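Call for participants: Fault Review Panel, two-arm tool case cell
Prokby Automation Safety Group, Nundmont site
Posted 2025-11-25

We want outside people to go through a fault that our supplier considers closed. We don't consider it closed.

In September, during a case-opening run, one arm kept pushing on a tool case after the program had told it to let go. The operator hit the stop. Skelard, who wrote the control software, logged the event as number 1857 and put it down to "an isolated sensor reading". Then it happened again, on the other arm. We are still waiting to hear how two arms share one isolated reading.

The task is a dull one. The arms bring a closed plastic case under control, work the latches, open it and leave it open so the tools can be checked and weighed. An arm has to press on a latch hard enough to move it and stop pressing when it gives. The second half of that is our problem.
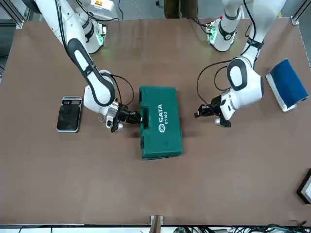 Skelard's position is that a release fault at these speeds can't hurt anyone. Maybe so. People stand within reach of that table every working day, and "can't" is a strong word from a firm that hasn't sent us the force logs. We asked for them twice.

Panel members will watch repeat runs at Nundmont, read the raw logs we do have, and write down what they think. You will start each run from the same state: case closed, arms raised, grippers empty. If the fault doesn't show up in front of you, say so in your notes. We would take that over a polite guess.

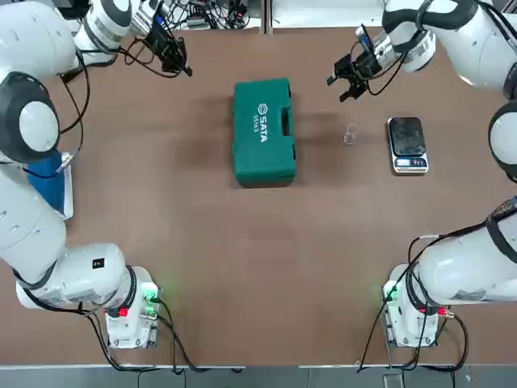 Who we're looking for

People who have worked near machinery and have seen a fault report that didn't match what they saw on the floor. Fitters, electricians, maintenance planners, line operators and safety reps are all welcome. A robotics degree is fine but won't move you up the list. We have plenty of people who can explain why it should work.

You can't apply if you have been paid by Skelard or by Picard, their installer, in the past 4 years.

The open-case checks get less attention than they should. Once the lid is back there are hand tools lying in moulded slots, and a gripper that won't release on command is a different worry beside a hammer than beside a smooth lid. 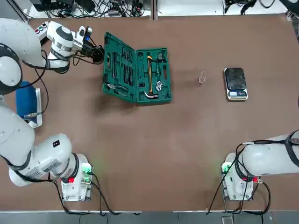

Case open on the table at Nundmont, with the cup and scale to its right.

What you'd be doing

Sessions run over 28 days, mostly mornings. You'll get a site induction, a stop button of your own and the authority to use it without asking. Travel and meals are covered, and there's a daily fee at the Prokby casual rate. You will be asked to sign a confidentiality form covering the software. It doesn't cover your opinion of it, and we had that clause taken out before we agreed to host.
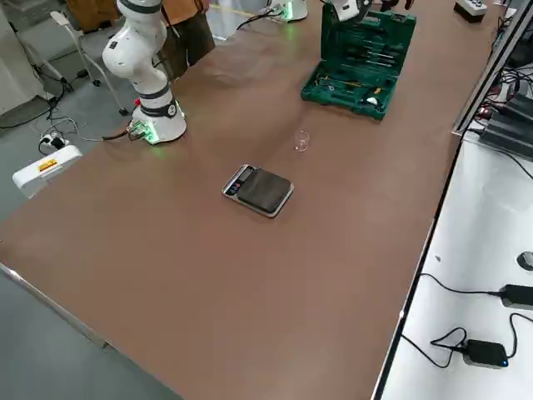 How to apply

Send one page to the Nundmont site office telling us about a fault you didn't believe the explanation for, and what you did next. Leave out the cover letter. Tell us which mornings you can't do and whether you need parking.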